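Re: [benchtop-arms] Vulora two-arm kit, anyone had one for a while?
From: Bo-ram Shim
To: benchtop-arms list

Hello Sebastião, and hello everyone else,

Sebastião Mendonça wrote:
> We're thinking of taking the Vulora kit on trial at Carlow before
> we spend any real money. Does the sorting set-up hold up in daily
> use, or is it one for the demo table? And is the 315 for the
> support plan worth paying?

I do hope you go ahead with the trial, because I've grown very fond of ours (we've had it since November, and Eun-seong still pops in at lunch just to watch it). The arms are smooth and pleasantly quiet, and the ring lights on the joints are lovely to look at, though I'd have swapped them for a better manual! Getting both arms talking to each other took us 2 afternoons and one long, very patient call with Phong Âu at Drileck, who sold us the kit.

As for the support plan, I'd say yes for the first year. We rang them nine times, and I'm only a little embarrassed by that.

My notes on the sorting side, for what they're worth:

1. Small, squat things are harder than tall ones, so try some of each. Plain bins side by side on a white table have done us very well, one arm over them and the other held up high.
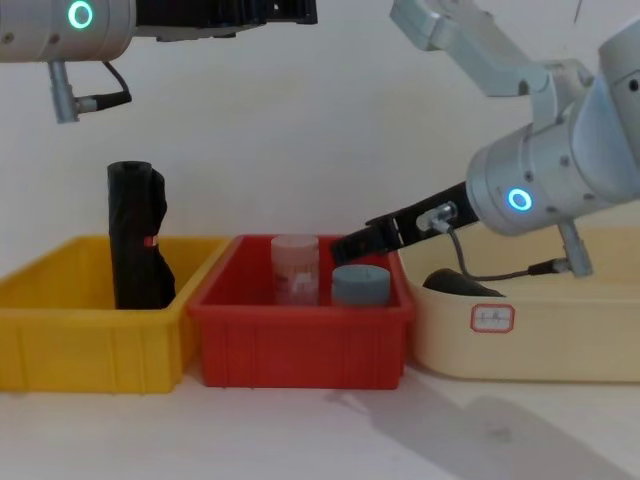
2. Do keep an eye on the cables near the wrists when you teach a new path. Bit-na gives ours a look every morning before she starts.

Warm wishes to all at Carlow,
Bo-ram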